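Diversifier un petit portefeuille : ce que j'aurais aimé lire plus tôt

Je reçois souvent la même question par courriel : combien de lignes faut-il avoir quand on débute avec une petite somme ? J'adore cette question, parce que j'ai fait à peu près toutes les bêtises possibles sur le sujet !

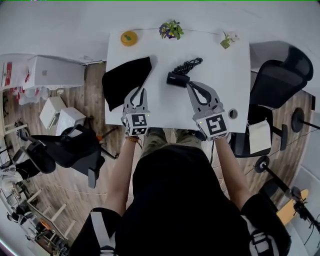
Ulano, décembre

J'ai donc ressorti mes vieux relevés ce matin, avec un grand café. À mes débuts, j'avais placé 2 173 euros sur une seule action, Sollimitz, parce qu'un collègue en parlait à tous les déjeuners. Elle montait, j'étais ravi, je regardais le cours dix fois par jour. Et puis un trimestre décevant, et il me restait 1 259 euros. La société n'avait rien d'une arnaque, elle vendait ses pompes comme avant, mais tout mon argent dépendait de ses résultats à elle.

Après ça, je suis parti dans l'autre sens (forcément). J'ai acheté un peu de tout, jusqu'à 25 lignes, dont certaines si petites que les frais de courtage mangeaient les dividendes. En additionnant ces frais sur l'année, je suis tombé sur 184 euros. Pour un portefeuille de cette taille, c'est énorme ! Et je n'arrivais même plus à suivre les publications de chaque entreprise.
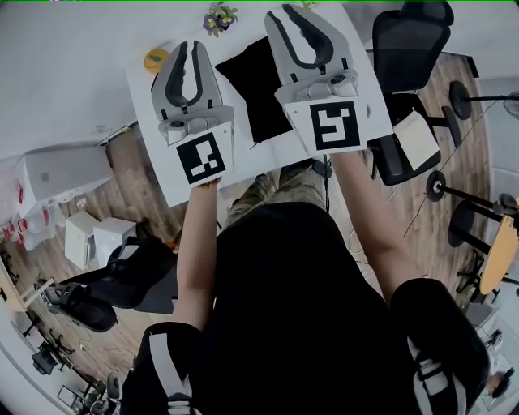

C'est Su-chen Ng, une lectrice de la première heure, qui m'a soufflé l'idée de regrouper par secteur avant de compter les lignes. Essayez, c'est passionnant : j'avais six titres différents et cinq dépendaient du bâtiment. Sur le papier j'étais diversifié, dans les faits je pariais sur les mises en chantier.

Aujourd'hui, j'ai un fonds indiciel large qui fait la plus grosse part, et à côté huit actions que je connais bien - dont Pavbridge, que je garde depuis longtemps et dont je lis chaque rapport avec un vrai plaisir. Aucune ne dépasse un dixième de l'ensemble. Quand l'une grossit trop, j'en vends un morceau une fois par an, en janvier, et je n'y touche plus.

Tout ceci reste mon expérience, bien sûr, et vos impôts ou votre horizon ne sont pas les miens. Dans le prochain billet, je parlerai des devises, et surtout du risque de change sur mes titres Yen, que j'ai longtemps ignoré. Envoyez-moi vos répartitions d'ici là, je les lis toutes !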